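Support ticket 627
Subject: Replacement fingertips for hand-held grippers, and how many to put in next year's budget
Product: Pilard hand-held gripper, two-finger
Opened by: Koen Aerts, Mindale
Status: Closed

Koen Aerts, Mindale, 09:10

Good morning,

We have 6 of your hand-held grippers at our Miltside site. They are used for picking and placing small grocery articles: drink cartons, bags, wrapped food. I must deliver the equipment budget before the end of October and I have a difficulty with the line for spare parts.

In your quotation the fingertips are listed as "consumable", but I find no lifetime. My manager will not sign a consumable without a number behind it. Can you tell me how many sets we should plan per gripper per year?

Second question. On two of the grippers the fingers do not close evenly any more. One side arrives a little before the other. Is this wear of the fingertips or of the joints? If it is the joints I have to budget something else, and I prefer to know it now.

Kind regards,
Koen Aerts

Pilard Support, 10:45

Hello Koen,

Thanks for the details. There is no fixed lifetime for the fingertips, as it depends a lot on what you pick up. Could you let us know:

- how many hours each gripper is used per week
- which articles you handle most
- whether the two uneven grippers have more play at the finger joints than the other four

To check the play, hold the body still and move each finger gently sideways by hand. Please do this with nothing between the fingers.

Pilard Support

Koen Aerts, Mindale, 14:20

Hello,

I did the check with a colleague and I write here what we found, in order.

Usage: each gripper is used 23 hours per week. This comes from the planning sheet, so it is the planned time and the true time can be a bit less.

Articles: mostly cartons and soft packaging. The cartons are smooth and have flat sides, so the fingertips touch them well. The soft bags are harder for the operators, they often need to try a second time. We buy the articles from Chaiyaporn and the assortment changes every month, therefore I cannot promise you that next year will be the same.
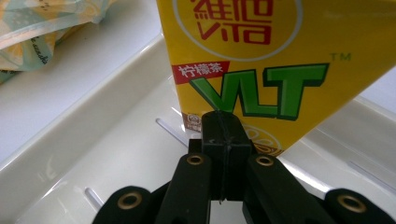

Play at the joints: four grippers are tight. On number 2 and number 5 the left finger moves sideways more than the right one. I changed the fingertips between number 2 and number 4 to see if the problem goes with them. It stays with number 2. So I think the fingertips are not guilty, but please confirm.

I also cleaned the joints on number 5 with a dry cloth. There was some dust from cardboard. After this it closes slightly better, but still not even.

Koen

Pilard Support, 15:35

Hi Koen,

Swapping the fingertips was a good test. If the fault stays with the gripper, it is in the joints. The likely cause is worn bushings on the left side. You can replace them yourself with the joint kit, which contains the pins and bushings for both fingers. Please do not oil the joints, as oil collects dust.

For planning at 23 hours per week on cartons and soft packaging, we would suggest:

Fingertips: inspect every 90 days, and budget for one new set per gripper at each inspection
Joint kit: one per gripper per year
Complete spare gripper: one for your site

You may not need a new set at every inspection. If the surface still grips well, leave it on and keep the new set in stock.

Pilard Support

Koen Aerts, Mindale, 16:50

Thank you, this is what I needed. I make the calculation here so that you can correct me:

Fingertips: 4 sets per gripper per year, 24 sets in total
Joint kits: 6, plus 2 for the repair of number 2 and number 5 now
Spare gripper: 1

The two kits for now I will order from this year's money – they are small enough. The rest goes in the new budget. Can the 24 sets be delivered in two parts? Our storage at Miltside is a single cupboard and it is already full with other things.

Koen

Pilard Support, 17:05

Your calculation is right. Two deliveries are fine, just write it on the order and sales will split it. The two joint kits are in stock.

Koen Aerts, Mindale, 08:30

Update: the kits have arrived. Number 2 is repaired and closes evenly. On number 5 one pin was hard to push out, but with the small punch from the kit it went. Both are in use again. The budget line is accepted, except the spare gripper, which is moved to the second half of the year.

You can close the ticket.

Ticket closed by Pilard Support.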